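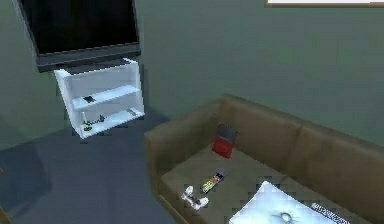 Never trust the knock, Ffion Prothero told me before I had my coat off. You can tap a wall all day and it'll tell you whatever you want to hear. Then she went down the hall tapping it anyway, knuckles, every foot or so, head tilted.

We were on the third floor of a walk-up in Voyle. Old building, high ceilings, radiators that bang. The tenant wanted a bookshelf over the desk and had already had one go at it. The first go had left a hole the size of a plum and a drift of gray crumbs on the baseboard. Prothero put a finger in the hole, wiggled it. Plaster and lath, she said. Figured.

I'd asked to follow her for a few days in January, which is her busy month. People get things in December and want them up on walls. Shelves, mirrors, coat racks, screens, one very large framed map of a lake. Most of them live in buildings put up long before anybody thought of hanging anything heavier than a picture, and most of them have been told at a store counter that it'll take twenty minutes.

It does not take twenty minutes. Not in Voyle.

The town went up fast along the river and the walls show it. Down by the old mill you get brick with a skim of plaster straight on top, fine to drill if you have the right bit and patience. Up the hill in Itach, lath and plaster, every house, thin strips of wood nailed across the studs with three coats smeared over and keyed through the gaps. When it's good it's like stone. When the keys have snapped it's a curtain. And then all the additions, the split-ups, the back bedrooms carved out of dining rooms, and those are drywall, except where they're two layers of drywall, except where somebody in the seventies put paneling over the plaster and drywall over the paneling.

Prothero has met all of it. One kitchen in Itach, she drilled through drywall, hit a gap, hit wallpaper. Roses. She left the hole open for a day so the owner could look in with a flashlight.

A stud finder helps in the newer places and is close to useless on lath. Too many nails, it beeps everywhere. She uses a magnet on a string, a cheap one, and watches for where it wants to sit. Nails in a vertical line, that's your stud. Nails all over, keep going. After that a tiny test hole someplace the shelf will cover. Before any of it she looks for switches and outlets, above and below, and for pipes on any wall that backs onto a bathroom. She doesn't drill in line with an outlet. Ever.

The anchors are their own argument. Busteck, the hardware store on the corner by the bridge, has a whole aisle of them and the aisle has opinions. Plastic plugs, screw-in ones, toggles with the spring wings, the strap kind you snap off at the end. Alper Ertürk runs the counter most mornings and he can usually tell from the doorway what a person has done. Dust on one sleeve, he says. A screw in the hand, bent.

He sold 211 packs of toggles in January. I asked how many he'd sold in June and he laughed and went to look it up. 23.

"They come in and ask what's the strongest one," Ertürk said. "I ask what's the wall. They say, white."

He keeps sample walls behind the counter, sawn-out squares of the real thing, plaster, brick, drywall, one ugly sandwich of all of it that came out of a dentist's office. You can put a screw in them. Kids like it. There's a yellow box of Prellent toggles next to the register and he'll open one and show you how the wing folds flat, goes through, flops open on the far side. Does this maybe ten times before lunch. Doesn't look bored.

What he won't do is tell you a number and let you walk off with it. The weight on the packet assumes a sound wall, he says, and a load that hangs straight down and sits still. A deep shelf doesn't. It levers. Put your heavy things at the front edge and the top screw is being pulled out of the wall all day and all night. Anything a child could grab goes into wood. He repeats that one.

Landlords, meanwhile. Plenty of leases in town forbid holes outright and plenty of tenants make them anyway, then fill them with toothpaste on the last weekend. I talked to a property manager who asked not to be named and who says she can smell it. Mint, in an empty apartment. She'd rather be asked. Her own lease used to say no fixings and she took it out after a tenant's bookcase, free standing, not fixed to anything becuase the lease said not to, came down one night with nobody near it. Now she pays Prothero to do the drilling between tenants and leaves the brackets up.

It's a change that seems to be spreading, slowly, building by building. A co-op up in Itach went further and voted to have every unit's studs marked on a plan, a sheet of paper taped inside the closet door. Took two people most of a winter. The building's got 5 floors and is listed in the town records as lot 1643, and the plan for each apartment has that number in the corner in ballpoint. Residents photograph it on the day they move in.

Back at the walk-up Prothero had found her stud, four inches left of where the tenant wanted it. There was a discussion. The desk moved. She ran a long cleat across two studs, screwed it in, hung off it for a second with both hands, and then set the shelf on top. The old hole she packed with plaster and a scrap of mesh and told the tenant to leave it alone untill the next day, no paint, no poking.

The tenant asked about doing a second shelf herself, on the other side of the window. Prothero went over and knocked on the wall. Knocked again, lower down.

Brick, she said. Call me.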